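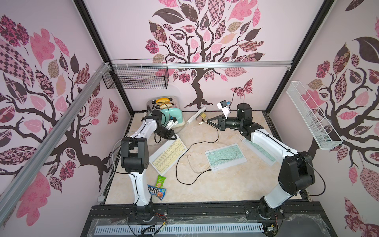 Figure 2. Tree murals on three pale pink walls behind a tabletop, with leaves in plain and patterned prints.

4.2 Painted settings and the small stage

The second group of productions in this study used painted scenery in place of built scenery. All were presented by Tritau, a touring company that performs in school halls, libraries and rented rooms. The company's stage manual asks that every setting fit inside a single van and be ready within 60 minutes of arrival. These limits shaped the choice of plays as much as the look of them. Works with many changes of place were dropped from the season early, and the plays that remained were set in one garden, one kitchen or one stretch of woodland.

A painted tree asks little of the actors in practical terms, but it changes how they use the floor. In rehearsals of Starkus, the longer of the two plays, the performers began by standing close to the back wall, as if the trunk could be leaned on. The director's notes record that this was corrected in the second week. From then on the cast treated the wall as distance and kept the space in front of it clear for the scenes between the two sisters. Entrances were moved to the front corners, and several lines that had been spoken upstage were given directly to the audience.

Bright, the shorter play, took the opposite course. Its text refers often to weather and to the passing of the year, and the company chose to leave those references unsupported by any change of light. Audience members who returned comment cards were divided on this decision. Those seated near the front tended to accept it, while those farther back more often wrote that they had lost track of the season. The cards were collected at 2 performances only, and 30 were complete enough to be coded, so the pattern should be read with care.

Pattern and color raised a separate question. Earlier writing on small stages has often advised plain backgrounds, on the grounds that a busy wall competes with the face of the speaker. Our observations give this advice limited support. During long speeches, viewers looked away from the actor more often when the wall carried strong pattern, but they also looked back sooner. In scenes with three or more actors no difference was found.

The Felura hall, where the final performance was observed on Saturday, March 29, 2025, also affected these results. Its seating is flat and its ceiling low, and sound from the rear of the acting area reached the last rows poorly. The company responded by shortening the playing space, which brought the actors closer to the first row than in any other venue. Interviews with the cast, held in April and discussed in Section 4.3, suggest that they found this change more demanding than the scenery itself.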